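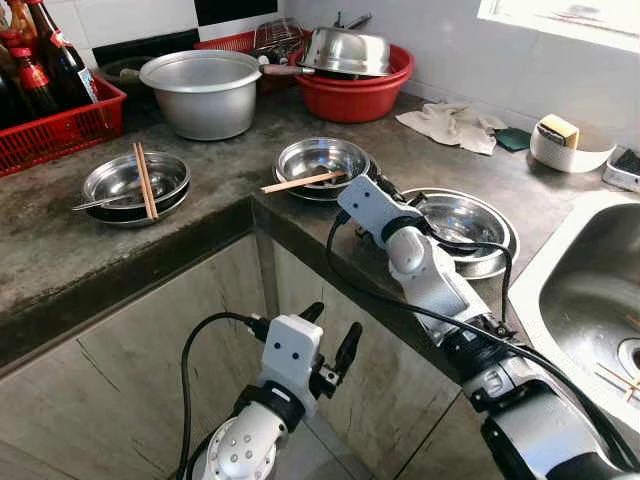 Ross Haldane在访谈中说,台面做好后的头一个月,家里人都绕着它走,切个柠檬也要垫两层布,后来谁也不管了,锅底的印子一圈压着一圈,再问他哪一圈是哪天留下的,他也答不上来。

4.2 台面痕迹与日常容忍

上述说法在Troscombe的受访户中相当普遍。本节讨论现浇混凝土台面在家庭使用中的着色与吸水问题,以及住户对这些变化的态度。前一节已经说明,本研究的材料由两部分组成:对17户家庭的入户访谈,以及住户在填写使用日志时留下的537条记录。日志由住户自行书写,长短不一,有的只有“擦过”两个字,有的写满半页。引用时我们只改正明显的错字,语序和标点保持原样。

混凝土台面的痕迹大致分为三类。第一类是水渍,表现为颜色较周围更深的斑块,边界模糊,常见于水槽两侧和转角处。第二类是酸蚀,多由醋、柑橘汁和番茄引起,表面失去光泽,手摸略有粗糙感。第三类是油渍,渗入后颜色偏黄,用普通洗涤剂很难去除。三类痕迹在实际台面上往往相互重叠,住户自己通常不作区分,一概称为“印子”。图2所示的L形台面属于第一类较为明显的情形,灰色底面上深浅不匀,带有深色水渍,台面上放有多件金属炊具。

图2 混凝土转角台面及其上的金属炊具

转角处的问题在日志中单独出现得较多。住户习惯把洗过的盆和锅倒扣在转角里沥水,这一位置离灶台和水槽都近,又不妨碍切菜,水便长时间积在容器口沿下面。Priltitz的一户住户写道:“每天晚上摆在那里,早上拿走,下面总是一圈。”这户的台面只在安装时涂过一次渗透型密封剂,此后没有补涂。另一户的台面由同一名工匠浇筑,每年五月补涂一次,转角处的颜色差异较轻,但住户认为补涂前后要空出厨房,过于麻烦,打算放弃。

样本中使用时间最长的台面位于Hurnness,浇筑至今已超过22年。该台面从未涂过密封剂,整体颜色已接近均匀的深灰,新溅上的水干后几乎看不出痕迹。住户对它的评价反而最高,说它“早就吃饱了”。这一说法值得注意,但不宜直接理解为吸水率下降。我们没有对该台面取样,颜色趋于一致可能只是因为新旧痕迹之间的对比减弱。要判断孔隙是否确实被油脂和矿物沉积填充,需要另做滴水试验。

从态度上看,受访者的容忍程度与台面的实际状况之间没有明显对应。有两户的台面状况相近,一户正在询价更换,另一户则从没想过这件事。差别更多来自安装时的预期。前者在选材时看的是展厅里刚打磨过的样板,后者的台面由家人自己浇筑,模板没有支平,一端略高,从一开始就没有被当作精致的东西。询价的那户还提到,Coughlan的供货商交付时附有一页保养说明,其中要求溅上的液体立即擦干,但没有说明做不到时会怎样。住户坚持了一阵,之后便把说明收进抽屉。

清洁方式也随之变化。日志开始阶段的记录多提到中性洗涤剂和软布,后期则出现小苏打、钢丝球和旧牙刷。使用钢丝球的住户知道这会磨掉密封层,仍然认为刷过之后“看着干净些”。在他们的叙述里,干净指的是没有黏手的东西,颜色是否均匀并不在考虑之内。这与石英石台面用户的表述有所不同,后者常以反光和无痕作为标准,相关比较见4.3节。

需要说明的是,日志记录集中在晚饭以后,早晨和中午的使用情况可能被低估。部分住户在客人来访前会集中清理台面,这类记录语气较为郑重,篇幅也长,编码时我们将其单列,没有并入日常清洁一类。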